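**bedding thread, because I've been thinking about it since breakfast and you all have to come with me** 🧵

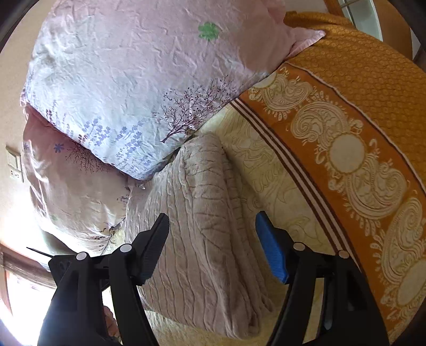 clover pillow, blue sprigs, ridgy blanket, paisley border. none of it matches and I love it

1/ OK so. I have spent most of September redoing how I make my bed and I have opinions now. Some of them are about pillowcases. A lot of them are about blankets. Mute me if you need to, I'll be done by lunch.

2/ Starting with the pillowcases! They're a pink and lavender sort of color and they have all these little plant prints on them. There's a green four-leaf clover near the top of the big one that I've gotten weirdly attached to. I like to go to sleep with the clover up. My sister says it's the kind of superstition you get from living alone too long.

3/ And the little tree! Dark purple branches with the tiniest dots for leaves. I had these cases for months before I noticed the leaves were dots. I was home with a cold, lying there with my nose two inches from it, and went "oh, dots."

4/ Yes they're wrinkled. I don't iron pillowcases. I ironed one set once, for my aunt's visit, and she slept on the couch because she likes the couch.

5/ Someone always asks so: I wash them inside out, on cool, with the buttons on the duvet cover done up so the pillowcases don't all crawl inside it and come out as one giant wet dumpling. If you've never had the dumpling, good for you.

6/ Now the blanket. THE blanket. Pinky beige, plush, with long wavy ridges all the way down it like a cable-knit sweater. I got it at Salo, the home store next to the pharmacy, marked down to 20 dollars from I don't remember what. I went in for a shower curtain. I still need a shower curtain.

7/ I can't tell you how nice the ridges are on bare feet. You sort of run your toes along them. My niece calls it the road blanket and drives her cars on it, one car per ridge, and there are traffic rules I keep breaking.

8/ It took me way too long to work out where it should live. I tried:
- spread out flat under the bedspread (too hot, woke up at 3 a.m. furious)
- over the chair (the chair has clothes on it, the chair will always have clothes on it)
- rolled up at the foot (kicked off every single night)

9/ So now it gets folded thick and goes in the middle, up against the pillows, and I pull it over me when I'm reading. Then it gets shoved over to the far side when I sleep. Very low tech. I'm happy with it.

10/ Folding tip, from the woman at the register at Salo, who saw me wrestling it into a bag: fold ALONG the ridges first, then across. If you go across first the ridges fight each other and you get this big puffy lump that won't lie down. She did it in maybe four moves. I clapped.

11/ The sheet is the quiet one. Cream, with a faint tan swirl that you only really see in daylight. I bought it thinking it was plain cream. Opened the package at home, held it up to the window, swirls! I decided to be fine with that and now I'd be sad if it were plain.

12/ (Package said Ammann on it, for the two people who will message me. No idea if they still make it. I've had it for ages and the corners are still good, and corners are where sheets go to die in my house.)

13/ OK the bedspread. This one's the boss of the whole bed. Orange-gold, covered in little ring-shaped dots, and then the border!! Wide rust orange with cream paisleys and scrolls and ovals, and skinny brown and white stripes along the edge. It's so much. I want more of it.

14/ It came from a market stall called Zimemen, which is one long table and a man with a thermos. He wanted 236 for a set of two. I said I have one bed. He thought it over for a really long time and then sold me one of them, and I've wondered ever since where the other one went.

15/ If you have it, hi. Do you also put the border where you can see it? I turn it back so the border cuts across on a curve. For a while I had it pulled up over everything, all tidy like a hotel, and the pillows disappeared and so did the blanket. Then what did I buy them for?

16/ I know the rule is you pick a color and stick with it. I've read the posts. By those rules this is a pink bed having an argument with an orange bed. But look at how warm the beige of the blanket is, sitting there between them. I think it's doing a lot of work. I think it's basically the mediator.

17/ I tested this, by the way. Took the blanket out and put my old gray one in. Awful. The pink went sour and the orange got really loud. Put the beige one back and everybody calmed down. So if you've got two things that clash, try something soft and boring-ish in the middle before you give up on either one.

18/ Reply from Svenja Auer, copied here because she's right and I don't want it to get lost: "the prints work together because they're all plants or curly things, you'd hate it if one was stripes." Svenja, I would. I tried a striped case in the spring and it looked like it had come to inspect the others.

19/ (Yes, there are stripes on the border. They're small. They're allowed.)

20/ What I want next: a small lamp, with a switch I can reach without sitting up. I've been looking at one from Avent in a mustard yellow but it's 454 with the shade, and for that money I'd want it to read to me. So I'm waiting. If you've found a decent one that clips on, please send it my way.

21/ Morning routine, since a couple of you asked how long all this takes. Pillows punched up, the smaller-print side tucked in behind the big one or under it depending on my mood, blanket folded, sheet pulled smooth (ish), bedspread turned back. 15 minutes if I'm dawdling with coffee. Way less on a workday, when it's mostly the pulling-smooth part and a quick apology.

22/ I used to be a don't-make-the-bed person, for the record. What changed my mind was getting into it at night. Climbing into a twisted-up nest when you're tired is a bummer, and finding the blanket in its spot is so nice. I get a tiny thrill every time. I'm easy to please.

23/ Questions I've already gotten, in one place:
- no, the blanket doesn't shed. It did for the first two washes, and the lint trap looked like a hamster
- yes, low heat in the dryer, then I take it out a bit early and hang it over the door
- no, I don't use fabric softener on it, it makes the ridges go flat
- the bedspread goes to the big machines at the laundromat, mine can't turn it

24/ Also, two pillows is plenty for me. I had four for a while, and every night I'd move two of them to the floor and every morning I'd pick up the same two. One day I left them in the closet and that was the end of it.

25/ Somebody just asked if the clover is lucky. I found a parking spot right outside the laundromat last week, with the bedspread in my arms on the way back and rain just starting. You tell me.

26/ OK, it's nearly lunch and I promised. Show me your beds! Messy ones too, especially messy ones. And if you own anything with a paisley border, I need to see it up close.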